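About Druvier

Druvier makes word and number puzzles you can play in a browser or on your phone. Crosswords, number grids, logic grids, word ladders, a daily anagram thing. No download needed for the web versions. Small team, one office in Plandbridge, too many spreadsheets.

How we started

With a crossword. One. It went up on a Sunday night on a free web page, and the clues for 7 across and 7 down were swapped. People wrote in to complain, solved it anyway and asked when the next one was coming. So we made a next one. Then a number grid, since the code for drawing squares was already sitting there.

The name comes from a typo in the first title bar. We meant something else. By the time we saw it, it was in people's bookmarks, so it stayed.

What we make

Dudero is the one most people know us for. Letter tiles on a hex board, you slide them in rows to make words, and every word you make locks those tiles. Lock the whole board and you're done. Sounds easy. The small boards are. The big ones can eat a lunch break.

Nkuna is the number game. Paths through a grid, each step has to differ from the last one by the amount printed on the border. No guessing required, ever, we check every puzzle with a solver that isn't allowed to guess. If you get stuck there is a route out, promise.

Then the classics pack. 2,000 puzzles at the moment, in five difficulty levels, all free. Crosswords are written by hand. Number puzzles are generated by computer and then played by a person before they go up. We throw a lot away. A puzzle can be perfectly correct and still be dull.
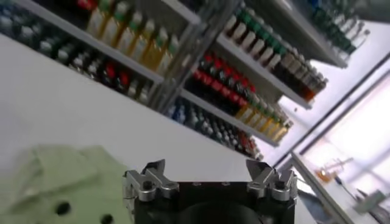
Difficulty levels get asked about a lot, so: they're based on solving time plus the hardest technique you need. Not on how many numbers are given at the start. A grid with very few givens can be a pushover, and one that looks half full can be a real pain. Our test solvers mark each puzzle on paper, we average it out, and if the marks are all over the place it goes in the level above. We still get it wrong sometimes. Use the little flag under the puzzle and tell us.

How it works

Everything saves by itself. Close the tab, come back, your grid is there. Works on the same device without an account. With an account it works on all your devices, and you get streaks and stats. Account is free, we just need an email.

Pencil marks, undo, color themes, large print mode and a left handed keypad are in the settings menu (the gear, top right). Timer can be hidden. Please hide the timer if it stresses you out, lots of people do.

Hints come in three steps. First one shows you where to look. Second one tells you the technique. Third fills in the square. You can stop after any of them and your streak is safe.

How we pay for it

Ads on the web version, one beside the board, never over it and never with sound. Supporter plan removes the ads and opens the archive, including all 129 of the themed crosswords. No coins, no lives, no waiting six hours for your next turn. We tried an ad between puzzles for a short while in December and took it out agian.

The archive was the most requested thing for a long time. Second was a way to print. Printing is in now, two or four puzzles to a page, answers on a separate sheet. 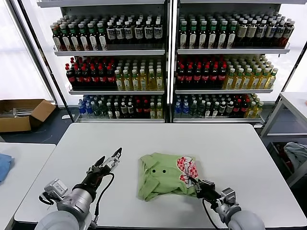
Ottoline wrote in to say that four to a page is too small for the crosswords, that she'd been using the clue list as an eye test, and could we please do one to a page with the clues underneath. Fair. It's on the list for the next update, with a bigger font for the clues.

What's coming

More Dudero boards, 71 new ones are written and being tested now. A tutorial for Nkuna that people might finish. A shared mode where two players work on the same crossword, this one is half working, the cursors still jump around when both people type at once. No date yet, so please dont ask us for one.

Write for us

We buy crosswords from new setters. Send one finished grid with clues, any theme or none, standard size. We read everything but we're slow. Puzzles have to be your own work and not published anywhere else. Payment on acceptance.

Contact

Use the form on the help page. For a bug, tell us which puzzle, which browser, and what you pressed right before it broke. A screenshot helps. Office is staffed weekday mornings.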